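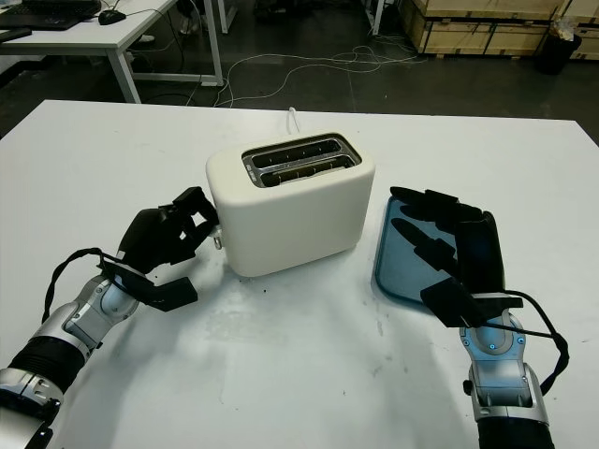 Itsuki Noguchi wrote to me that the Wurnutora hydrophone was too quiet to be any use for porpoises, and asked if I would try one before the spring counts began. I had already ordered mine, so I took it out on 24th March and have used it on most outings since then.

The kit is a hydrophone on 60 feet of cable, a small preamp, a clip-on float and a carrying bag. It records to any handheld recorder with a mic input. I tested it from the public pier at Triststead and from a drifting skiff off Dredden Point.

At the pier the sound was better than I expected. Snapping shrimp came through clearly, and so did a harbor seal calling under the pilings. Boat noise is the main problem. A single outboard at idle covered nearly everything else until it was well past the breakwater.

On Itsuki's complaint, I partly agree. Porpoise clicks are far above what people can hear, and this preamp rolls off long before that. You won't get them with any setting. Dolphin whistles are fine, and I recorded 35 minutes of them from the skiff with the gain at the middle mark.
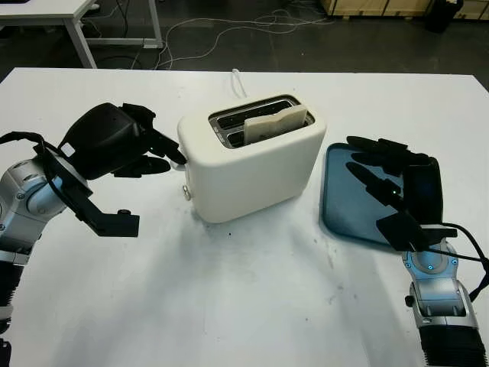 White table, March.

The cable is stiff in cold water and does not coil well. The float clip came loose twice, so I now tie it on with cord. Battery life in the preamp was 29 hours, using the alkaline cells that came with it. The bag has no drain holes, and I rinse everything in fresh water before it goes back in.

My older Oshima unit has a lower noise floor and a better connector, but it costs twice as much and the cable is shorter. I would still take the Oshima for survey work. For shore listening, school groups or a first hydrophone, the Wurnutora does the job. Buy a spare O-ring for the preamp cap with it. Mine had a nick in it out of the box.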